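Vending and Break Room Route Supervisor
Dirkora Refreshments, Dalen depot
Full time, permanent

Dirkora supplies drinks, snacks and packaged meals to workplace break rooms and unattended micro markets. The Dalen depot serves office buildings, two hospitals and the Nurno industrial park. We are hiring one route supervisor to replace a colleague moving to purchasing in April.

Position summary

The route supervisor is responsible for stock accuracy, product rotation and equipment condition across 22 customer sites. The position manages 5 route drivers and reports to Ingvild Wallin, Operations Manager. Work is split between the depot and customer sites. A company van is provided for site visits and may not be used for commuting.

Duties

Prepare daily load sheets from the Trimoto inventory system and release them to drivers before 5:30 a.m.
Audit each site at least once per month, comparing shelf count with system count. Variances above the site limit are logged the same day.
Check date codes on sandwiches, salads and dairy items. Remove and record expired product.
Read and log cooler temperatures. Take any unit outside its set range out of service and open a repair ticket.
Maintain shelf plans for bottled drinks and packaged food, including seasonal changes issued by purchasing.
Reconcile cash and card receipts by site and forward exceptions to accounting.
Cover a route when a driver is absent.
Train new drivers in lifting, loading and food handling procedures.

Requirements

High school diploma or equivalent.
Two years of experience in route sales, vending, food service or warehouse work, including one year leading other employees.
Valid driver's license and a driving record acceptable to our insurer.
Food handler card, or the ability to obtain one within 14 days of hire.
Ability to lift cases of bottled drinks repeatedly during a shift and to move loaded hand trucks over ramps and curbs.
Working knowledge of spreadsheets. Experience with Trimoto is useful but not required. 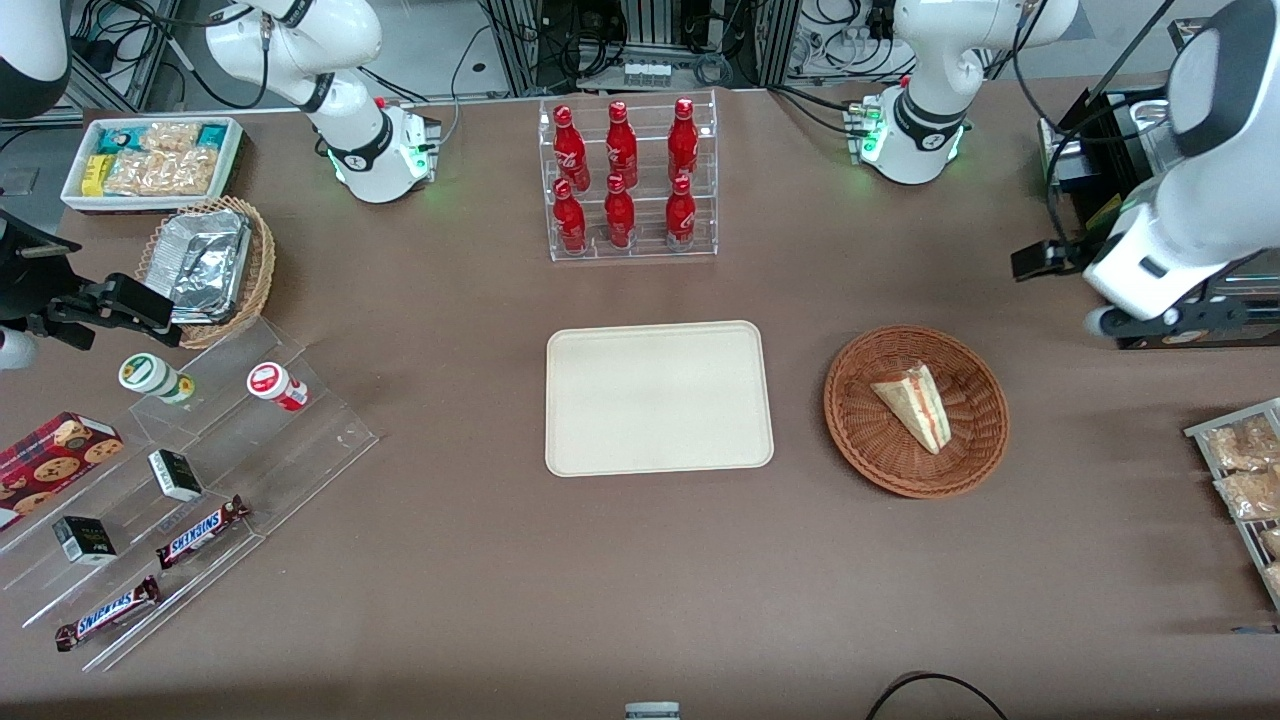 Hours and pay

The standard shift is 5:00 a.m. to 1:30 p.m., Monday through Friday, with a 30-minute unpaid meal period. One Saturday per month is worked at the depot for the full stock count and is paid at the overtime rate. Pay is hourly and depends on experience; the range is given at the first interview. Benefits include medical and dental coverage, paid time off and safety footwear.

How to apply

Send a resume and a short statement of relevant experience to the Dalen depot, attention Ingvild Wallin. Include your earliest start date. Applications are reviewed in the order received. Selected applicants will be invited to a phone interview, followed by a half-day visit that includes a sample site audit. Employment is subject to a driving record check.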